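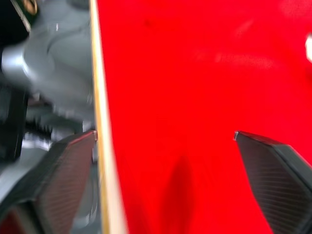

Tirkora evening races - results data

Hi! This is the results archive for the Tirkora summer road races, typed up, cleaned and put in one place so that anyone can poke at it. I've run in this series for years (badly, mostly) and got tired of hunting through old result sheets every time an argument started about who was faster when. So I started a spreadsheet, the spreadsheet got out of hand, and now it's a dataset with a README.

The series moves between three towns: Turkport, Nimero and Harb. Each one has its own course, and the courses are very different, so please read the part about comparing times before you build a big ranking and get mad at me.

What's in it

There are 2867 results from 439 runners. One row is one runner in one race. If somebody entered and didn't finish, they still get a row, because I wanted dropouts to be findable. If somebody entered and never showed up, they're not in here at all.

The main file is results.csv. It's comma separated, UTF-8, with a header row, and it opens fine in any spreadsheet program. The columns are:

runner_id - a made-up code, stable across all seasons
season - first, second or third, in order
race_no - the race's number within its season
town - Turkport, Nimero or Harb
age_group - as printed on the sheet that night
finish_s - finishing time in whole seconds, blank for dropouts
place - overall place, blank for dropouts
status - ok, dnf or dq
note - free text, almost always blank

That's all 9. There used to be a column for club, but half the runners wrote their club a different way every time (or wrote the club they wished they were in), and I gave up on it. It may come back someday.

Where the numbers come from

Everything was copied from the printed sheets handed out after each race. Most of those are clean. A few of the Harb ones were filled in by hand under a tent in pouring rain, and I had to squint. Where I couldn't decide between two digits, I left finish_s blank, kept the place, and wrote "unreadable" in the note column. Please don't read those as dropouts - check status, which will say ok.

Times are rounded up to the next full second, the way the series has always done it. So ties in time aren't really ties, and you should trust place over finish_s when the two runners matter to you.

I typed every sheet twice, on different evenings, and compared the two versions. That caught a lot of silly stuff. My favorite was a runner who supposedly finished before the start horn.

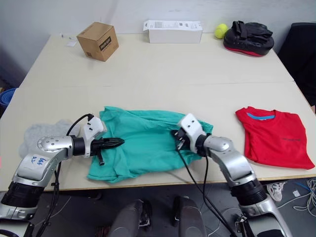 Can I compare a time from Turkport with one from Nimero?
Only loosely, and never by putting them straight into the same list. The Turkport course is flat and follows the harbor wall, while Nimero goes up to the water tower and back down on gravel, and the two aren't even the same length. The safest thing is to turn each time into a percentage of that night's median and compare those instead.

Harb sits somewhere in between. It's mostly flat, but it's exposed, and if the wind comes off the fields you can forget about a personal best. I didn't record wind in the first season, and what I had for the later two was so patchy that I left it out.

Things that will trip you up

The Nimero course changed between the first and second seasons. The old turnaround was at the bus stop, the new one is past the bakery, and times got slower for everybody. I haven't adjusted anything. If you're looking at whether people improved over the years, leave first-season Nimero out or treat it as its own course.

Age groups are whatever the sheet said. That means a few runners jump up a group in August and then drop back down at the next race, which would be a neat trick. I left these alone on purpose. I wanted the file to match the printed record, and I don't have birth dates to check against anyway (and don't want them!).

The race numbers skip once in the second season. That's a race called off for lightning with people already lined up, and the organizers never reused the number. You're not missing a file.

Regulars are overrepresented in the obvious way. Some people turn up to everything and some ran one race on a dare. If you average over rows, you're mostly describing the regulars. Average per runner first if you want to say anything about the crowd as a whole. I got this wrong in my own first chart and spent an evening believing the whole field had gotten quicker.

What I've used it for

Mostly settling arguments. I also made a pacing table for friends, and a chart showing how the front of the field thins out during vacation season, when a midpack runner can suddenly find themselves near the top of the sheet. If you make something with it, I'd love to see it, even if it's tiny.

What I'd ask you not to use it for

Please don't try to match codes back to names. Anybody who lives around here could probably do it for the fastest few with a little patience, and I know that, but it's still not nice. The key linking codes to names isn't in the repository and won't be. Anyone who ran and wants their rows taken out can just tell me and I'll drop them in the next release, no explanation needed.

It's also not a good base for any kind of health claim. There's no training history in here, no injuries, nothing about who ran sick or who was pushing a stroller (it happens at Turkport a lot).

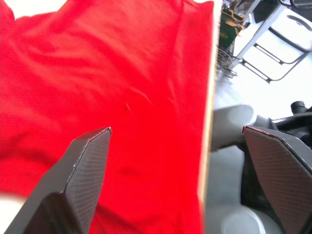
Fixing mistakes

If you spot an error, open an issue with the season, the race number and the place, and say what you think it should be. A picture of the original sheet helps a ton. I check them in batches, usually late in the evening, so give me a bit of time.

Please don't send a corrected copy of the whole file. Spreadsheet programs love to rewrite things quietly on save, and then I'm staring at a diff where every single line has changed.

License and credit

Use it for whatever you like, including paid work, as long as you mention the Tirkora results archive somewhere and keep this README with any copy you pass along. The note about names applies to copies too.

Coming up

I want to add split times for Harb, where there's been a clock at the halfway point since the second season. The sheets for those are in a box and the box is at my parents' place, so don't hold your breath. After that, maybe the kids' races, though only as totals per race.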